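Le coin des couvercles – galerie d'août

Voilà des semaines que je vous promettais des nouvelles du grand tri de la cuisine, et il aura fallu quelques soirées pluvieuses (et pas mal de thé, je l'avoue !) pour en venir à bout. Les casseroles, encore, cela s'empile tout seul ; mais les couvercles, mes amis, les couvercles glissent, roulent et finissent toujours derrière le robinet du gaz. J'en avais 10, j'en garde 4 – et je vous assure que le choix n'a pas été facile, car on s'attache à ces choses-là. Les autres sont partis à la ressourcerie Sonuleo, avec le vieux faitout Wultov de ma grand-tante.

J'ai tout sorti sur la table avant de décider, en prenant mon temps.
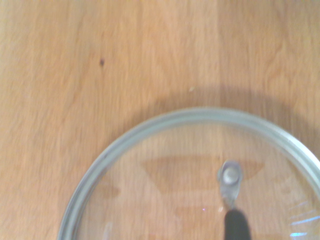

Un couvercle en verre cerclé de métal, posé sur le bois clair. Celui-ci reste, bien entendu – j'aime trop surveiller le riz sans rien soulever.

Maëlle répond que chez elle les couvercles dorment debout dans un égouttoir à assiettes, au fond du placard, et qu'elle n'en a plus fait tomber un seul depuis Noël.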